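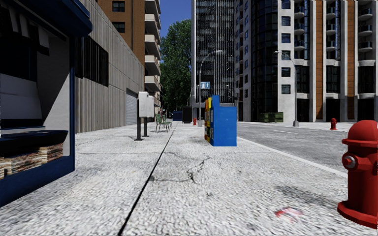
November, getting late, and I finally know why the delivery bot kept freezing! All week it had been rolling down the simulated sidewalk just fine and then stopping dead, emergency stop on, nothing in front of it. I was blaming the new planner from Tsang. Then tonight I sat and really looked at our Lamley street, with that jagged crack across the slab and the little tuft of weeds growing in it, and I thought, oh, it's the weeds. The obstacle check was calling them something solid! I pulled the weeds out of the world file and ran it 15 times, not one freeze. Put them back and it froze on the second run.

So happy, even though it's a bad fault. On the real route in Astport it would sit there blocking people until a person came to reset it, and there must be weeds in every other slab. Worse, if I just raise the height limit it might miss a foot. Wrote that part in capital letters in the log.

Plan for tomorrow: 300 runs overnight with the weeds in, 11 different sun angles, then call Illodstead before they load anything onto the real bot. Bed now, eyes are gone.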